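Can a Robot Clear the Table Yet?

Think about the last time you cleared the table after supper. You picked up your cup, you carried it to the sink, you wiped away the crumbs, and all that time you were probably thinking about something else entirely (dessert, maybe!). Your hands just seemed to know what to do. For a robot, every little piece of that job has to be learned, and it is a very long lesson.

First the robot has to find the cup. Then it has to work out how far away the cup is, open its fingers, reach down, and squeeze. Squeeze too softly and the cup slips. Squeeze too hard and, well, you will need a broom, and sweeping is a whole other lesson.

So a lot of robots start out in a pretend world inside a computer, a bit like a video game. A pretend robot called Osar tried to pick up the same pretend cup 600 times, and it missed 158 of them. Nothing got broken, and there was no puddle to mop! The table in a world like that is only a drawing made by the computer, wood grain and all, and so is the black finger pointing at it.

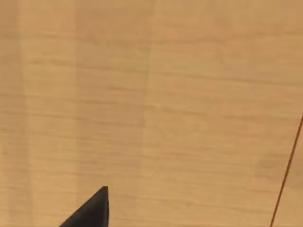 Judit Szilágyi wrote to us that her kitchen table at home is sticky, wobbly and covered in homework, and she would like to know what a robot that practiced on a nice smooth one would do with that. It's a very good question, Judit, and the answer is that it would probably get muddled. Real tables have jam on them. Real cups can be wet, or stacked, or hiding behind the cereal.

That is why the people who teach robots keep changing the lesson. They make the pretend light brighter or dimmer, they swap the cup for a bowl, and they move things around, so that a real kitchen won't come as such a big surprise.

Can machines do chores yet, then? Some of them, yes. There are robots that vacuum floors, and dishwashers have been scrubbing plates since before you were born. Clearing a whole messy table, with every spoon and napkin going to the right place, is still very hard for them, so for now you had better keep your sleeves rolled up after supper.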